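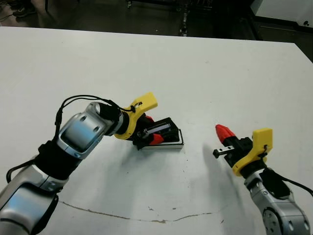 Vol. 6, No. 2

Visit report: Tovthorpe lab
December
By the Marnance newsletter desk

The afternoon session covered Arai, a method for training two-arm policies from teleoperated demonstrations. Both arms carry grippers with red fingertips on yellow mounts. In the test we were shown, the left arm works on a black part on a white base while the right gripper stays open beside it.

The policy was trained on 2000 demonstrations. Tovthorpe reports 59 percent success on parts not in the training set. The earlier Nernard baseline was trained on the same data, and most of its failures came at first contact. Wrist force is not yet used as an input. A version with force input is in training.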